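Recovering from intermittent encoder dropouts on Lokska hand-held grippers

Applies to: Lokska pair, Willum logger, firmware built in February or later
Updated 2024-06-24 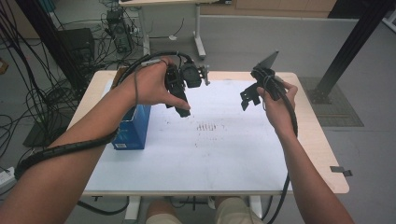
Both grippers held over the paper-covered table, cable bundles running back from the hands.

Symptom

The logger reports fault 122 on one side and the finger position freezes at its last value. Recording continues — the fault does not stop the session — so a bad episode can look normal until playback. On our bench the log reached 3,451 entries before the fault was noticed.

Cause

Strain at the connector where the cable leaves the gripper body. A bundle that hangs over the edge of the table pulls on the plug each time the wrist turns, and the encoder line opens for a few milliseconds. The driver does not re-zero after the line closes again.

Procedure

1. Stop the session and set both grippers down. Do not unplug anything while the logger is running.

2. Open the Willum status page and note which side shows 122. If both sides show it, check the power supply first and skip to step 6.

3. Power off. Inspect the plug on the faulted side for a bent pin or a lifted latch. Replace the cable if either is found.

4. Reseat the plug until the latch clicks. Leave a small service loop at the gripper and tie the bundle to the forearm, below the wrist.

5. Turn the wrist 90 degrees each way. The loop should move and the plug should stay still.

6. Power on, close the fingers fully, and run the zero command. Open and close twice.

7. Record a test episode of 2,000 samples and search it for repeated position values during motion.

If the fault returns with a new cable, the encoder board is suspect. Tag the gripper and take it out of use. Mark every episode recorded after the first 122 entry as invalid on that side.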